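Jirside update, 2023-10-08

Short one this time, sorry, there's a lot going on and the build is still compiling as I type. Patch 3 for Volus is out on PC now. Console is with cert and we'll shout when it clears.

Main thing is the Palacios pack. Free for everybody who owns the base game, no login needed, no season pass, just update and it's there in the build menu under Homes. 236 new items in total. Stackable shelves finally. Curved stairs too, after all the emails.

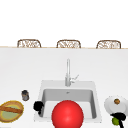
Counter with three wicker chairs behind.

Colour wheel works on nearly all of it. The rugs are still locked to the old palette - that's a known one, please don't send any more tickets about the rugs.

Renia crossover: yes, the teaser was real. No, we can't say which characters. It's a costume set plus one small level, and it lands in April. Anyone who played Renia to the end will get a little bonus if both saves are on the same machine. Half the forum guessed it from a door texture, well done you lot.

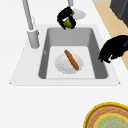

Fixes in this patch

Co-op saves no longer vanish when the host quits first. Lift doors open on the right floor. Photo mode keeps your filter when you move the camera. Loading into a big town is quicker, espcially on older drives. Subtitles don't overlap the quest log any more.
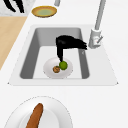

Also bumped the object limit per room by 50, which should help those of you making the giant market halls. Go past it and you'll still get the warning but it wont kick you back to the menu. If it does, send the log file please, not a phone photo of the screen.

Building contest next. Theme is harbours. One entry each, upload it through the in-game browser and tag it "harbour" - all lower case, the search is fussy.

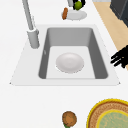
Three winners get their town put on the title screen until the next patch. Old builds are fine so long as you've added something new to them. Mods off when you upload or it won't show up in the list.

Modding tools: still coming, still no date. Docs are half written. More when the console version is through.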